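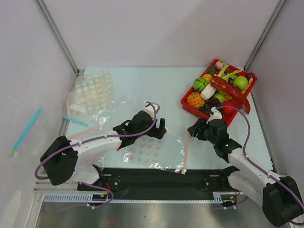 Greswood loses Saturday-style market for the summer as car park works overrun

Greswood's monthly food market will not be back on the Mill Lane car park until September at the earliest, the town council confirmed this afternoon. Resurfacing was meant to be finished by the end of May. It isn't. The contractor found a collapsed drain under the lower bays and the whole bottom half has had to come up again.

Traders were told by email shortly after 2pm. Several said they had already ordered stock for the June date.

The council says it looked at moving the stalls to the recreation ground but the grass is too soft for vans after the wet spring, and the bowls club has the hard standing booked on most weekends. The old cattle yard was also looked at. No water supply there, and hot food stalls need one for their hygiene rating.

So for now – nothing outdoors. A smaller indoor market will run in the Corn Hall instead, with room for fruit and veg, bread, cheese, eggs and a few cake stalls. No frying, no grills, no gas bottles. That rules out the dumpling van, both burger stalls and the paella people, who between them bring in most of the lunchtime crowd.

Pitch fees in the hall will be half the outdoor rate. Traders who have paid up front for the season can have the money back or carry it over to next year, but they need to tell the council which by the end of the month. Forms are at the front desk of the town hall and on the council website, although the link on the market page was not working when we tried it.

Ovo, the egg and poultry stall which has been at the market since it started, will be in the hall. So will Ots, selling oats, flour and dried beans by weight – bring your own jars or paper bags are provided. Olto, the olive oil and pickles stall, says it is still deciding. It's main worry is the steps at the front of the hall and getting barrels up them. The council says the side door on Tanner's Row will be open for unloading from 6am and there is a ramp.

Opening hours in the hall will be shorter than outside, 9am to 1pm, as the building is let for dance classes in the afternoon.

Shops nearby are not happy. The market brings in up to 3000 people on a good day according to the council's own count last summer, and the cafes at the bottom of Mill Lane say that those are their best mornings of the month. One told us it takes on extra staff for market days and would now have to cancel shifts. Another has asked weather it can put tables out on the closed section of pavement while the works are on. The council says it will look at this but the highways people at the county have the final say.

Parking is the other sore point. The upper bays at Mill Lane are open as normal and stay free after 6pm. The lower bays are fenced off and there is no access from the river end. Blue badge spaces have been moved up next to the ticket machine. Permit holders can use the station overflow at no extra cost untill the work is done, just leave the permit showing on the dashboard.

Cyclists coming in from the river path should follow the yellow signs along Tanner's Row. The footbridge is not affected.

The drain repair itself is expected to take most of July, then the surface goes down, then the lines. The council would not say what the extra work will cost or who is paying for it. A report is due to go to councillors at their next full meeting and the public can attend.

First indoor market is in June, date to be put up on the Corn Hall noticeboard once the booking is signed. We will add it here when we have it.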